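Rib stitch

A rib stitch, also called a side stitch, is a sharp pain felt just under the ribs during exercise, most often on the right side. It is common in runners and swimmers and usually fades within a few minutes of slowing down. It is not a sign of injury in most people.

The exact cause is not settled. Older accounts blamed a cramp in the diaphragm. Later ones point to irritation of the lining of the abdomen, which may rub more when the stomach is full. Eating a large meal or drinking a lot of fruit juice within 2 hours of a run makes a stitch more likely. Younger runners report it more often than older ones. 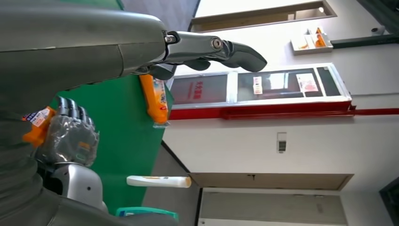

Category: Running and breathing

Most runners treat a stitch by slowing to a walk, bending forward slightly and pressing a hand on the sore spot. Some change the foot they land on as they breathe out. Coach Idalina Barreto of the Drirkgate running club taught a slower method, in which the runner purses the lips and lets each breath out fully before taking the next.

Pain that stays after rest, or that comes with chest tightness or shortness of breath, may have another cause and should be checked by a doctor. Pain at the tip of the shoulder sometimes comes along with a stitch and tends to pass with it.

See also: Diaphragm, Muscle cramp, Breathing rhythm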